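Notes from the Back Bar: The Caraway Question

I promised last month that I'd get around to aquavit, and a few of you have been nudging me ever since, so let's do it.

I used to be a snob about the stuff. My first taste was at a holiday party years ago, ice cold out of a shot glass, and all I could think was rye bread. Liquid rye bread! I put it in the same mental drawer as the cinnamon liqueurs and didn't open that drawer again until this May, when a bottle of Farnach landed on our tasting table between two gins I was much more excited about.

The gins were fine. I don't remember much about them. The Farnach I took home.

It's a small-batch bottling, 1,000 bottles a run, and they rest it for 7 months in old sherry casks before it goes out the door. The caraway is there all right, but it sits back behind orange peel and something a little like toasted walnut. I drank it at room temperature in a regular wine glass, which I know will upset some of the freezer people. Try it once before you write to me.

After that I went a bit overboard, of course. I picked up the Prastov, clear and unaged and very heavy on dill (think pickle brine, in a good way), and then the Avotiņš, which leans on fennel and has a sweeter finish than I usually like. If you only have room for one on the shelf and you mostly make cocktails, I'd get the Prastov. It's the cheapest of the bunch and it stands up to tomato juice like nothing else I've tried. A Bloody Mary with vodka tastes a little thin to me now.
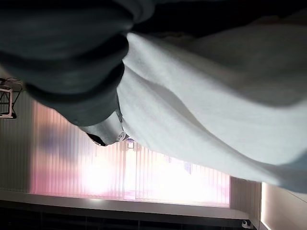 Dorrance wrote in after the last issue to say that I'd better not tell people to mix the aged ones, that a spirit with seven months in the cask has earned the right to be left alone, and that the only thing it needs next to it is a plate of herring and some boiled potatoes.

I'm with you on the herring. On the mixing, I can't go along. Two ounces of Farnach, an ounce of sweet vermouth, a dash of orange bitters, stirred over ice until it's good and cold — that's a lovely drink, and you can still taste where the money went. I made it for my sister-in-law, who claims to hate licorice and anything that's ever been near licorice, and she had a second one.

The one I'm less sure of is the Relter. It comes in at 112 proof and you feel every bit of it. Neat, it was too much for me. With a splash of water it opened up into lemon and pepper and I started to see the point, but at that price I'd want to like it right away. A couple of people at the tasting put it at the top of their lists, so take my grumbling with a pinch of salt. We still have half a bottle open behind the counter if you'd like a sip before you commit.

Next time I want to get into bitters, the drinking kind and the dashing kind, because I've been asked for the difference so often lately. If you have a favorite that I should track down, hit reply and tell me. Small producers especially, please — I've got plenty of the big ones already.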